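Stostell Study Collection
Gallery: Plastics in the Kitchen

Bright orange bowl, plastic, with a smooth and glossy interior. Mixing and serving group.

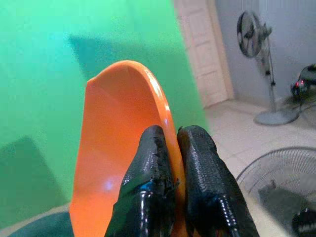
About this gallery

The Stostell Study Collection holds household goods in ordinary use, from the kitchen, the laundry and the garden shed. The kitchen plastics form one of its smaller groups, at present 33 pieces, and are kept for handling and teaching. Visitors are welcome to pick them up. The notes on this page were prepared by Ingrid Lindqvist and Rodica Preda and are arranged in the order in which the shelves are laid out, starting from the door of the study room.

Dates of manufacture are given only where a maker's mark or a receipt supports them. Most of the pieces came from private kitchens and carry neither.

Bowls for mixing and serving

Colour was a selling point for plastic bowls from the beginning, and orange remained in the shops long after other strong shades had gone out of favour. The tone of a glossy bowl is seldom even to the eye: it looks paler and almost peach towards the rim where the light falls, and a deeper orange further down. Visitors who wish to compare colours are advised to use the table by the window, in the morning if possible.

Rims

The rim takes most of the handling and shows it first. On older pieces the lip may be chipped or slightly warped from hot water. When examining a bowl, please run a thumb along the whole edge before turning it over, and report any fresh damage to the desk.

Colanders and sieves

Two colanders are held, both with feet. The larger came from a school kitchen and has been repaired at one handle with a riveted strip, a careful piece of work by an unknown hand. The smaller was given by Hilkka Pitkänen together with the enamel basin in which it always stood. The two have been kept together at her request.

Beakers and measuring jugs

The Nulska beakers were sold as a picnic set and are often remembered by visitors - usually with the lids, which our set lacks. The measuring jugs beside them show the change from pints to litres. Three of them carry both scales, and on one the printed figures have been almost entirely washed away. It is used in teaching sessions to discuss printing on plastic and should not be cleaned further.

Storage boxes

Clikgate boxes were made with a hinged lid and a catch at the front. The hinge is the weak point. Boxes in the study room may be opened once to look inside, and should then be left closed. A separate box with a working hinge is available at the desk for those who wish to try the action.

The square containers on the lower shelf are marked Husar on the base. They were given by Pieter Nijs, who used them for flour and sugar and wrote the contents on the lids in pencil. The pencil has been left as it was.

Care and cleaning

Plastic kitchenware is washed by hand in lukewarm water with a little mild soap, rinsed and dried with a soft cloth. Abrasive pads are not used. A glossy surface scratches easily and the loss cannot be made good. Stains from tomato, turmeric and tea are recorded as part of the object's history and are not treated.

Bowls are no longer stacked directly inside one another. Where space requires it, a sheet of acid-free tissue is laid between them. Strongly coloured pieces are kept out of direct sun and returned to the cupboard at the end of the day. Vasilică Buzatu, who looks after the stores, will gladly advise other small collections on shelving and packing materials.

Visiting the study room

The study room is open by appointment on Friday afternoons from two o'clock. School groups should write to the desk in good time and state the age of the pupils, so that suitable pieces can be set out. Bags and coats are left in the hall. Gloves are not required for this group - clean, dry hands are preferred.

Reproduction

Pictures from this gallery may be used free of charge in school work and private study, with the credit line "Stostell Study Collection". Requests for any other use should be sent in writing to the desk, giving the title of the publication and the intended size of the print run.

The next gallery, on laundry and ironing, will be added in October.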